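Skatari Kitchen Chores, Dultidley subset
Data card, revision 2
Last edited 11 October 2025

Summary

Skatari Kitchen Chores is a collection of teleoperated two-arm episodes on small household tasks. The Dultidley subset covers vegetable preparation only: placing produce on a cutting board, cutting it, moving the pieces off the board, and bagging them. It contains 1,586 episodes. The subset was split out in February after users of the full Skatari release asked for the cutting tasks separately, mostly because the knife episodes need different safety limits on playback.

The question behind the subset is narrow. Given a board, a knife and one vegetable, can a learned policy finish the chore without a person stepping in? At the time of this revision our baseline cannot do so reliably. See Baseline results.

Contents

Each episode folder holds the joint states for both arms, gripper width, the video streams, a text instruction, and an outcome field. Outcome takes one of four values: done, partial, aborted, unlabeled. Instructions are in everyday English ("put the onion on the board", "put the cut pieces in the bag") and were typed by the operator before the episode started. Spelling has been left as entered.

Produce types are onion, potato and orange. Onion is the largest group and the hardest one. Layers separate under the blade, and a piece that has come apart no longer matches the instruction that refers to it. We label the result by where the material ends up and ignore how many pieces it is in. 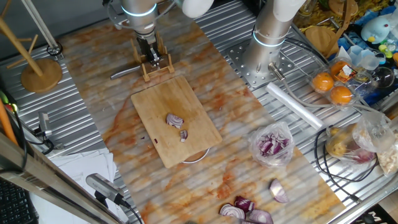 Fixed-camera view, onion task. Pieces on the board, on the marble-patterned surface and in a clear bag.

The workspace is left cluttered on purpose. Items unrelated to the instruction stay on the table during an episode, and their positions are not reset between episodes. Policies trained on a cleared table did poorly when tested on this subset, and we would sooner have the difficulty in the training data than find it at test time.

Baseline results

The Pindale baseline was trained on the training split and tested on 110 held-out episode starts, with a time limit per attempt. A full chore means cut, cleared and bagged with no operator input. It completed 9. Most attempts failed at one of these points:

Knife pickup. The handle lies close to the table and the fingers close on nothing.
Second cut. The first cut moves the vegetable and the policy repeats the original motion.
Bag opening. Thin plastic folds over and the piece is released outside.

Pick-and-place alone, with no cutting, is much closer to usable. Anyone who needs a clearing policy should filter on task_group = clear and leave the rest.

Known problems

Gripper width drifts in a few of the early sessions. These carry drift = true in the index.
Left and right arm labels are swapped in 2 episodes. They will be corrected in the next revision; the episode IDs are in errata.txt.
No force data was recorded. Blade contact has to be inferred from video and joint effort.
Outcome labels come from a single pass by one annotator.

Intended use

Research on manipulation, failure detection and instruction following. The data is not suitable for setting safety limits on a machine that handles a knife near people.

Loading

Unpack the archive and point the Pindale loader at the top folder. The loader reads index.csv first and skips any episode with a missing stream. Set strict = true to make it stop instead.

Maintainer

Ó Dálaigh. Report label errors through the issue tracker with the episode ID and the time in seconds.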